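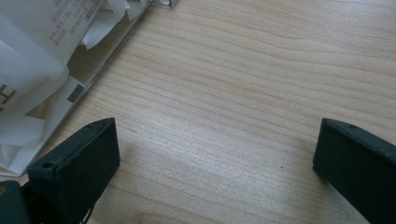

Pale tabletop with a matt finish. The grain runs roughly left to right.

Care and repair of matt wooden tabletops

Matt finishes hide fingerprints well but react badly to polish. Silicone sprays fill the surface texture and leave shiny patches that are hard to remove. For weekly cleaning, use a cotton cloth wrung out in warm water with a few drops of washing-up liquid. Wipe with the grain, then dry at once with a second cloth.

Small dark specks

Check first whether the speck is dirt or part of the wood. Press a piece of low-tack tape over it and lift. If it stays, try a plastic scraper held almost flat. Pin knots and mineral marks lie in the timber itself and should be left alone; sanding them out produces a dip that shows in side light.

Black marks with a blue edge are usually iron stains, left by wet tins or wire wool. Oxalic acid crystals will bleach them, on bare wood only. Wear gloves and rinse twice with clean water.

White rings

Moisture trapped in the finish. Leave the table for 2 days in a dry room before doing anything, as many rings fade unaided. If not, rub lightly with a little oil on a soft cloth and wipe off the surplus.

Refinishing an oiled top

1. Wash down and allow to dry overnight.
2. Sand with 240 grit on a cork block, always with the grain. Do not use an orbital sander on veneer.
3. Vacuum, then wipe with a barely damp cloth.
4. Apply hardwax oil very thinly. For a table to seat 4, around 50 ml per coat is ample – thick coats dry patchy and stay soft.
5. Leave for 12 hours, rub down with a white pad, and apply the second coat.

The Stidell matt oil comes in a 500 ml tin, which keeps for a year or so once opened if the lid is cleaned before closing. Skotura pads are sold in packs of 2 and can be washed.

Oily rags can catch fire on their own as they dry. Spread them flat outdoors, or soak them in water before they go in the bin.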